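Load-in at six, doors at eight, and the drummer was still in Gekley with the van.

She sat on the monitor wedge and ate crackers. Burnmont Hall held 2,000 and they had sold nearly 1,000, which the promoter kept calling a soft night. Soft. Like it was cheese.

"Play the slow one first," said the bass player. "Buys us time. Doesn't need drums."

"It needs drums at the end."

"So we don't end it."

She thought about that. The slow one was called Giáp, after the street where she wrote it, 6 verses on a borrowed guitar with the G string gone. They'd cut it to four for the record. The label wanted three.

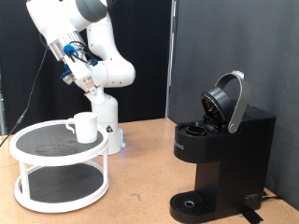 Phone. The drummer. Stuck behind a truck outside Hadarville, going nowhere, windows down, somebody's radio playing their single. Their own single! He held the phone out so she could hear it. Mostly wind.

"Are they singing along?"

"One guy's eating a sandwhich."

She hung up. Went and found the old upright backstage, lid scratched to hell, two dead keys. Ran the chords. The dead keys were both in the chorus, of course. She moved it up a step and it got thin and strange and she liked it. Didn't tell anyone she liked it. Played it again.
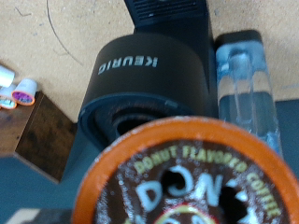 Quarter to eight. No van. The bass player had put on his good shirt and was walking in circles.

"All of it," she said. "Every verse. No drums, just the piano and you."

"I don't remember the fifth."

"Neither do I. Hum."

They rolled the piano out with the house lights still up – one bad wheel, squealing the whole way – and a few people by the rail started clapping becuase they thought it was part of the show. Maybe 100 of them. Then the rest, way in back.

She sat down. Put her foot on the pedal. It stuck, and she left it there and started.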